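Breath before posture: the neglected half of the yoga lesson

Pranayama has an ancient place in the yoga texts and a modest one in the modern timetable. Liudmyla Dmytriv considers why the practice of breathing was moved to the last minutes of the class, and what is gained when it is returned to the beginning.

Anyone who has attended classes in more than one town will recognise the usual order. The mats are unrolled, the teacher offers a few words of welcome, and the standing postures begin. Breathing is mentioned throughout, generally as an instruction to inhale on the way up and exhale on the way down. As a subject in its own right it appears near the end, when the room is tired and half the students are already thinking of the journey home.

The older sources give it a good deal more attention. In the Yoga Sutras of Patanjali, posture is dealt with in a handful of lines, and the regulation of the breath follows directly as the fourth of the eight limbs. The Hatha Yoga Pradipika, compiled many centuries later, devotes its second chapter to the breath and opens that chapter with a well-known observation: when the breath moves, the mind moves, and when the breath is still, the mind becomes still. The word pranayama is commonly divided in two ways. Read as prana and yama, it suggests restraint of the vital force. Read as prana and ayama, it suggests its extension. Commentators have argued for each, and a teacher's choice between them often shapes the whole manner of the lesson.

At the Hesulero school, where the present writer has taught for many years, the question was raised by a student. Nazar Melnychuk had come to yoga after a long period of poor sleep. He remarked one evening that he had learned to stand on his head before he had learned to breathe out properly. The comment was made in good humour, but it was discussed by the teaching staff for most of that winter, and in December the school agreed to reverse the order of its foundation course.

Under the revised arrangement each lesson opens with 20 minutes of seated or reclining breath work. No posture is taught until that period is complete. Students who find the floor uncomfortable use a chair, and those who prefer to lie down are encouraged to do so with a folded blanket under the head. The first weeks are given entirely to observation. The student is asked to notice where the breath is felt, how long it lasts and whether there is a pause before the next, and to change nothing.

This last request proves the hardest. As soon as attention is directed to the breath, most people begin to improve it. They deepen it, slow it and lift the chest, and within a few minutes they are light-headed or bored. Lajos Balogh, who has led the foundation course since the change, regards this as the real content of the first month. "The student discovers that he cannot look at a thing without interfering," he says. "That is a considerable discovery, and it should not be hurried."

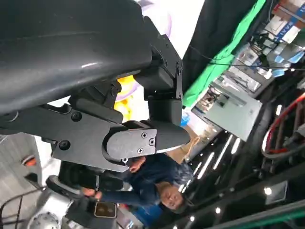
Only when observation has become reasonably settled does the course introduce ratios. The exhalation is lengthened first, by a small amount, until it is a little longer than the inhalation. Retention of the breath is not taught at this stage. The classical manuals are severe on the point: the Pradipika compares the training of the breath to the taming of a lion, an elephant or a tiger, to be carried out slowly and with care, and warns that the careless practitioner will come to harm. Modern teachers may phrase the warning more gently, but there is good sense in keeping it. Students who are pregnant, or who have a heart or lung condition, should speak to their doctor before attempting any form of retention.

Alternate nostril breathing, known as nadi shodhana, is generally the first technique to be taught by name. The traditional account describes channels on the left and right of the body, ida and pingala, associated with the moon and the sun, which the practice is said to cleanse and bring into balance. Students receive this account in different ways. Some take it as a literal anatomy of the subtle body, some as a poetic language for changes of mood and alertness. The school does not require a decision. It asks only that the method be followed as given, with a light hand and an unforced breath.

The change was not welcomed by everyone. Myroslav Dmytriv, who has taught a vigorous style for most of his working life, argued that many people arrive from a day at a desk and need to move before they can sit. His objection carries weight. Patanjali himself places posture before breath, and the seat is expected to be steady and comfortable before the breath is regulated. A student with stiff hips and an aching back will find little stillness on a cushion, whatever the timetable may say. As a compromise, the evening classes now allow a short period of walking and simple stretching beforehand - never long enough to become a lesson in itself.

Hicham Abdel Hamid, a singer who attends the morning class, came to the practice from another direction. His professional training had given him excellent command of the breath, and he expected to find the work easy. He reports that it was several months before he could let an exhalation end without managing it. He now keeps a short practice at home, sitting by a window before the household wakes, and has stopped timing it.

For readers who wish to begin alone, a modest start is advisable. Choose a time at which the stomach is empty. Sit on a firm chair with both feet on the floor, or lie down with the knees bent, and breathe through the nose. Follow the breath for two minutes without altering it. If the mind wanders, return to the next exhalation. Those who have a teacher nearby should ask for guidance before going on to ratios, and those who have not may remain with observation for as long as they like, as there is no syllabus to complete.

The foundation course at Hesulero runs in the mornings and evenings. New students are asked to attend from the first lesson of a term, and to bring a blanket.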